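Skulik Home Textiles, Stendholm site
Progress report to the Gosling Fund, third period

This report covers our work from the end of winter until the end of March. It follows the same order as the previous one, so that the reader can compare the two more easily.

1. Work done in the period

The purpose of the project is to write a short and clear guide for making beds and folding clothes, which small guest houses can use when they train new staff. In this period we finished the part on fitted sheets and started the part on clothes and small cloths. The draft now has 141 pages, together with the drawings. We know this is too long, and we are going to shorten it.

We also moved the practice bed to a larger room, as we had announced in the last report. The move took one day longer than planned. The rent is the same as before, and the Fund does not need to change the budget line.

2. Practice on the large bed

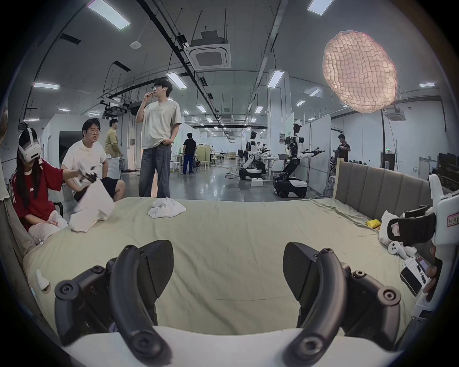
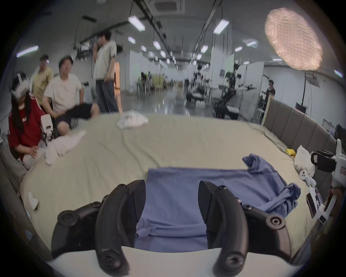
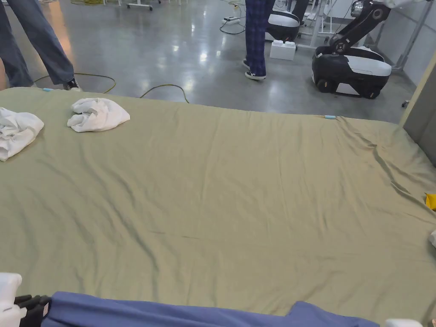
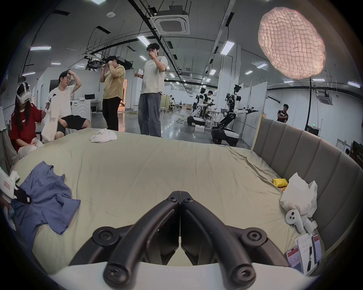
The part on fitted sheets was the most difficult one to write, and we rewrote it 3 times. Our first text told the reader only to "pull the sheet smooth", and new staff understood this in very different ways. In the present text we explain first the corners, then the long sides, and at the end the surface. The wrinkles that stay on the green sheet, and the deeper folds gathered toward one side of the mattress, show the kind of result that this chapter must help with. The two light-blue clips at the back edge in the third picture are a simple solution, and we have added half a page about clips of this type. We did not yet decide if we will recommend them to all guest houses or only to those with large mattresses. For the clothes, we begin with the T-shirt. A blue one lying with its sleeve spread out, as in the last picture, is a good starting point for the text: the reader must first find the shoulders and lay both sleeves flat before any fold is made. White cloths are treated in a separate section of two pages.

3. Materials and costs

We ordered 15 fitted sheets from Plikavholm in two sizes. The larger size arrived on time. The smaller size was delivered with the wrong depth of corner and we sent it back; the new delivery is promised for April. The cost of the return was paid by the supplier.

The printing of the guide is planned at 1,000 copies. We have received one offer and we are waiting for another. If the guide becomes shorter, the price per copy will go down, and we would like to use the difference for a stronger cover, as the guide will often be kept in a laundry room. We ask the Fund to tell us if this change needs a written approval.

4. Difficulties

The main difficulty is the language of the guide. Many words for bedding are not the same from one guest house to another, and "throw", "cover" and "blanket" are used for one thing. We have made a list of words for the first page and we use only these words afterward. Some older chapters still need to be corrected in this respect.

5. Next period

In the next period we will finish the section on clothes, test the smaller sheets when they arrive, and send the shortened draft to the Fund for comments. The second payment is requested according to the agreement, and the receipts are attached in a separate file.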